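4.2 Beds as sorting surfaces

The strongest pattern in our material, and the one we enjoyed working on most, concerns the bed. When we planned the study we expected tables to do most of the work of household sorting. We had drawn up our coding sheet with kitchen tables, desks and hallway shelves at the top, and the bed appeared only near the end, as a place where laundry might be folded. By the second week of coding in February we had to redraw the sheet. Of the 135 sorting episodes recorded across the 31 homes in the Brerthorpe sample, 73 took place wholly or mostly on a bed. That is more than all the tables, desks and counters put together!

The reasons people gave in interviews were wonderfully practical. A made bed is the largest clear surface in many homes, and it stays clear for most of the day. It is soft, so a charger or a pair of glasses can be tossed onto it from the doorway. Small things do not roll off. A resident of one of the Plerby Street apartments told us that she "can't think on a table" when she has to decide what to keep, and that she likes to see everything spread out with cloth around it. Another resident described the bed as a deadline: whatever is put there has to be dealt with by night. We heard this second idea, in one wording or another, in almost every home we visited, and it fits well with the earlier Clarico survey, in which people were asked where they put things they meant to handle the same day.

The deadline matters for how long the piles last. On tables, sorting episodes tended to break off and resume, sometimes over several days, and the piles slowly took on new members (mail, keys, a child's drawing). On beds they were short. Things arrived, were grouped, and left again. What did not find a home was moved in one armful to a chair, and we followed these "chair transfers" with great interest -- they are the subject of Section 4.4.

Beds also shape the way groups are made. On a hard surface people pushed items into rows or lined them up with an edge. On a duvet they rarely bothered with lines. Instead they used the folds. A shallow crease was enough to mark off one group from the next, and several participants smoothed out a fold when they merged two piles. We began calling this "soft bordering" in our notes and the name has stuck. It seems to need some looseness in the bedding. In the homes where the cover was pulled tight, people left wider gaps between groups, as they did on tables.

Electronics deserve a separate word. Cables were the hardest things for our participants to place, and they were also the things most often left until last. A shirt belongs to a drawer, a book to a shelf, but a cable belongs to whatever it plugs into, and that may be in another room. People dealt with this by keeping a cable close to its likely partner and postponing the decision. The result was a small cluster near the center of the bed, often tangled, with clothing and cloth items out toward the sides. Figure 4 gives a compact case, with a cable looped around and between two square items in the middle of the duvet and a folded black cloth or pouch well away from them, close to the edge.

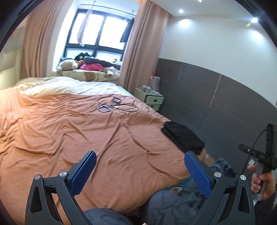
Figure 4. Items on a bed with a loosely spread duvet. The cable and the square items form a central cluster; garments hang from the curtain rod at the window.

The curtain rod in the same figure points to something we had not planned to study at all. Hanging places near a bed, such as rods, door tops and the knobs of wardrobes, work as an upper level of the same sorting area. Clothes that are too clean for the hamper and too worn for the closet go up, and the bed below stays open for other things. Once we started looking for this upper level we found it in home after home, and we were delighted by how many hooks and ledges had been drawn into it. Windows seem especially well suited to the task, as a garment hung there can be looked over in daylight.

Two limits should be kept in mind. A still picture records where things lie and says little about the order in which they got there, so our claims about sequence rest on the diaries and interviews alone. The homes in the sample are also mostly small, and in a larger house with a spare table the bed may lose some of its pull. We would love to see the coding sheet tried in such homes. The El-Sayed index of surface use, which we apply in the next section, allows for this by weighting each surface by the floor area of the room it stands in, and it gives a first idea of how far the pattern might carry.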